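Grusemham to Clendgate by road, notes for anyone planning the same run. Saturday, March 20, 2021.

Day total was 62 miles. The coast road adds more than it looks on the map, as it follows every inlet between Cilell and the Tôn ferry.

The ferry takes cars up to the size of a full-size van. Trailers need to be booked by phone. The online form has no field for length and will accept a booking the crew then refuses at the ramp.

Winter timetable is still in force. Last boat back is 4:40 p.m. The board at the landing shows the summer times, so go by the printed sheet in the ticket window.
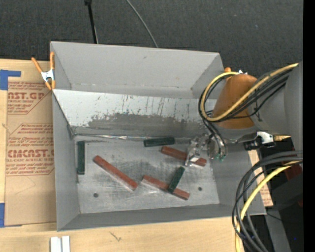
Kevin Breathnach

Fuel: one station in Cilell, card only, closed Sundays. The next is on the far side of the pass. Fill up before the ferry if you are under half a tank.

The pass tops out at 2,368 feet. Grade is steady on the north side and uneven on the south, with 3 hairpins close together near the bottom. Second gear, stay off the brakes.

Surface is good to the summit. After that there are patches where the January frost lifted the edge of the pavement. Marked with cones in daylight, not lit.

Lunch at the inn in Tôn. Soup, brown bread, a decent fish pie. Kitchen stops serving at 2. Parking is behind the building, entrance from the side street.

The lookout is a short walk from the summit lot, gravel path, 300 yards each way. Wind was strong enough that we did not stay long. Clear view west to the islands.

Arrived Clendgate 5:15 p.m. Room over the harbor, radiator on a timer, breakfast from 7:30. Ask for the back if you are a light sleeper, the delivery trucks start early.

Tomorrow the inland route to the lakes, shorter and mostly flat. Will post road conditions from there.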